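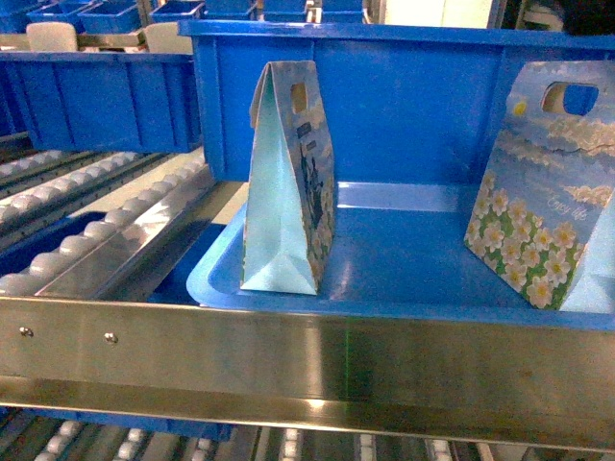

Teaching an assistance dog to fetch your things by name is one of the most useful jobs you can work on at home, and it is a good deal more forgiving than people expect. I started with my first dog, Boden, on days when bending down to the floor was more than my shoulders could manage, and I have taught it to every dog I've lived with since. Before you begin, have a think about what your items are going to travel in, as a dog can carry far more in a bag than loose in his mouth. Two paper gift bags standing in a blue plastic bin, one of them with a slot cut out near the top for a handle, are fine for people, but for a dog I would choose a soft cloth bag with a thick rope or fleece handle that stands up a little from the opening.

What you will need

One cloth bag, washable if possible
Two or three everyday items, such as a glove, a slipper or an empty pill pouch
Small soft treats
A quiet room and a chair you are comfortable in

Step 1: Make the handle interesting

Sit down and hold the empty bag out at the height of your dog's nose. The moment he touches the handle with his nose, say "yes" and give him a treat. Do this a few times, then hold out for his mouth to close on it, even for a second. Anel Ngubane, my very patient trainer, used to make me stop after five tries, and I grumbled about it every time (she was right, of course).

Step 2: Build a hold

Once he takes the handle happily, wait a breath longer before you say "yes." Keep your hand under his chin to begin with, so that the bag drops into your palm and doesn't startle him. If he starts to chew or shake it, you have gone a bit too quickly. Go back to short holds and finish on a good one.

Step 3: Add the walk

Put the bag on the floor a step away and ask for it. When he brings it to your hand eight times out of ten, move it back another step. Boden got across our living room in a week, while Madar, my present dog, took until the end of October and seemed to enjoy every minute of it.

Step 4: Name the items

Now put one item in the bag and tell him its name as he delivers it – "glove," "slipper," whatever you will really say when you are tired and in a hurry. Later, lay two items on the floor and ask for one. If he picks the wrong one, just stay quiet, reset them and ask again.

A few things to watch

Keep the load light. I never put glass or anything sharp in the bag, and medicines only go in once the dog is fully reliable, in a hard container with a proper lid. Young dogs should have your vet's okay before carrying any weight at all. And if you have a dog from a program, please check with your instructor first, as they may already have a word for "fetch" that yours would muddle.

Madar and I still practice most evenings before supper, usually with the slipper.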